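Progress report to the Harasym Fund, 13 Dec 2019

Grant: Community meals and supper clubs, Genham and Netau

## Summary

The programme has completed its second reporting period and remains within budget. Weekly suppers now run at both sites. Attendance at Genham has risen steadily, while Netau opened later than planned and is still building its numbers. We ask the Fund to note the revised timetable for the cooking course, set out below.

## Meals served

More than 2,000 meals were served across the two sites during the period. Of the people who came, 126 had not attended any of our activities before. Most heard of the suppers from a neighbour or through the surgery noticeboard. The printed leaflets brought in fewer people than we had hoped, and we do not intend to reprint them.

Menus are planned a month ahead and built on vegetables in season. Soups and bakes have been the most popular dishes, and the fish pie was withdrawn on grounds of cost.

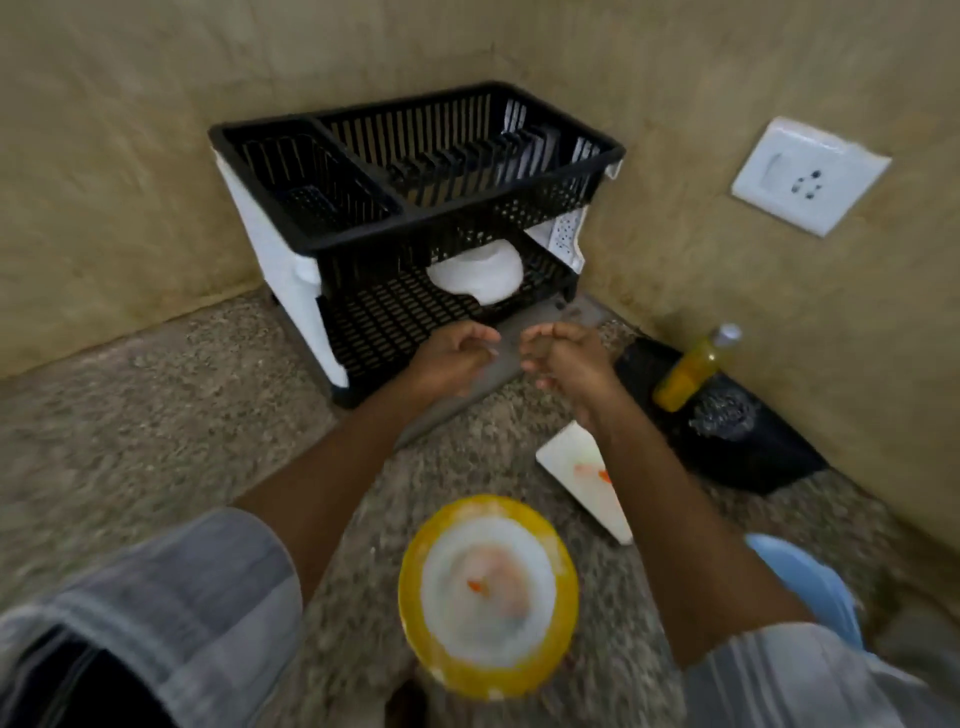 Spending on kitchen equipment was kept low in the period, as the Fund had asked that the greater part of the grant go on food and staff hours. Large pans were bought second-hand and the remaining items were ordinary household goods. The two-tier rack, with its upright ribs for plates and a smaller compartment to the left, is typical of what was chosen. An underspend on this line has been carried forward and is shown in the accounts attached.

## Food supply

The agreement with Casik for surplus produce was signed at the start of the period. Deliveries have been regular, although the contents are known only on the morning they arrive, and cooks have had to adjust recipes at short notice. A shared list of substitutions is now kept at both sites. Dairy products are not covered by the agreement and continue to be bought at full price.

## Food hygiene and training

All kitchen staff have completed the basic food hygiene certificate. The refresher session covered storage temperatures, allergens and cleaning down.

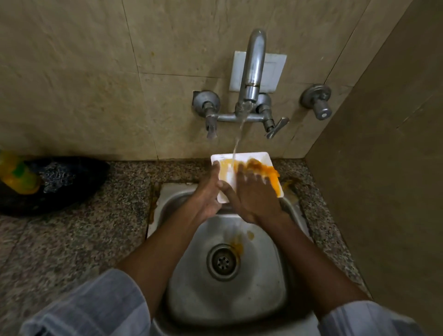

Allergen control received the most attention, following questions from guests at Netau about nuts and celery. Written ingredient sheets are now displayed at every supper. The session also dealt with residue on crockery, such as the thick orange-brown streak on the small white dish being washed under the tap, and staff were reminded to clear plates of food as far as possible before washing. The written procedure has been amended accordingly.

## Difficulties

The opening at Netau was delayed by repairs to the heating. Transport remains a concern for older guests in the outlying villages, and a shared taxi scheme was tried with limited take-up. We will report further on this once the bus timetable has been confirmed.

## Next period

- The cooking course, first planned for the autumn, will begin in January.
- A guest survey will be issued at both sites, with a target of 200 replies.
- The agreement with Casik is due for review.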